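Three Thousand Tries at a Simple Reach: A Talk With the Trildale Simulation Lead

By the Bitora newsletter desk, 22 March 2023

When we sat down with the woman who runs the simulation work at Trildale, she had a mug of tea going and a list of recordings still to check, and she was kind enough to let the list wait.

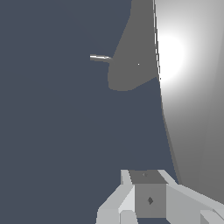 "People expect us to begin with the learning," she told us, "and I always have to say, well, first somebody has to sit there and do the thing by hand, over and over, until there's enough of it to learn from." By hand, in her case, means with a controller at a desk, steering a simulated gripper through one attempt after another. The goal for this round is 3000 attempts. On the morning we spoke the team had kept 1418.

Kept is the word she leans on. Her group had recorded 1889 by then, and the rest were set aside (she doesn't like to say thrown out, and she still goes back to look at them now and then). Some had a long pause in the middle where the operator was thinking. "A pause is fine for a person," she said. "But the model learns the pause too, you see, and then you have an arm that stops and ponders for no reason at all!"

She came to the work from Bredberg, where everything was recorded on real arms, and she misses the noise of it a little. What she likes about simulation is that she can put everything back to the start with one key and change the starting position as often as she pleases. She asks her operators to approach from a different side whenever they catch themselves getting too smooth.

We asked when the set would be finished. August, she thinks, and after that a smaller batch goes to the team at Waweru, who will try the trained model on their own hardware. "I'd love to be there for that," she said, reaching for the list again. "I've got a whole afternoon of these to watch first."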